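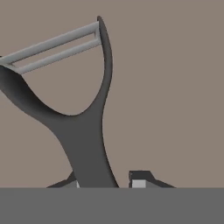 A Y-shaped peeler against a plain brown backdrop, rendered in 3D.

How to undervolt your graphics card for quieter renders

Updated 27th February

I love a good long render, but I do not love listening to one! My Troltness card is a terrific little performer (dual fan, short enough for my cramped case) and out of the box it sounded like a hair dryer every time I hit the render button. One evening of undervolting fixed that, and it's my favorite free upgrade I've ever done to a PC.

The idea is simple. Card makers ship every chip with a bit more voltage than most of them need, so that even the weakest one off the line stays stable. Your chip is probably better than the weakest one. Trim the voltage, keep the clock speed close to stock, and you get less heat and slower fans.

What you need

A tuning program with a voltage curve editor. I use Plament, but any tool that lets you drag points on the curve will do the job.
A benchmark you can run over and over. I like the Byun loop test – it's short and it always loads the card the same way.
A notepad. Paper is best, in case the screen goes black on you.

Step 1: Get your baseline

Close your browser and anything else that uses the graphics card. Run the benchmark three times and write down the score, the hottest temperature and the fan speed from the last run. The first run starts on a cool card, so don't trust it. My stock score was 1132, with the fans up at nearly 4000 rpm. Yikes.

Step 2: Find your real clock speed

While the benchmark is running, watch the core clock and note where it settles. Ignore the spike in the first few seconds. The settled number is your target.

Step 3: Flatten the curve

Open the curve editor. Voltage runs along the bottom and clock speed goes up the side. Pick a voltage a little lower than the one your card was using under load, and drag that point up to your target clock. Then pull every point to the right of it down to the same height, so the line goes flat. Press Apply and check that the line stayed put. Plament sometimes nudges a point on you, so look twice.

Step 4: Test, drop, repeat

Run the benchmark again. If it finishes cleanly, move one notch lower and go again. Sooner or later you'll get a crash, a driver reset or odd colored specks on the screen. Don't panic – restart the PC and go back up two notches. I got 4 notches down before my first crash, which felt like a win.

Step 5: Give it a real job

Benchmarks are short, and your work isn't. Load the heaviest scene you have and let it render for a whole evening. My test was a Kesamden kitchen project I started in December, 33 frames with every reflection turned up. Play a game or two as well, as games jump between light and heavy loads and can catch a shaky setting that a steady render misses.

Step 6: Save the profile

Save your curve to a profile slot, but leave "apply at startup" off for the first week. If something does go wrong, a reboot puts you back at stock. After a big driver update, run the benchmark once more before you trust the old profile.

If your fans are still loud after all this, look at the fan curve next. Many cards ramp up far too early, and a gentler slope at the low end makes a lovely difference. Blow the dust out of the heatsink first, though!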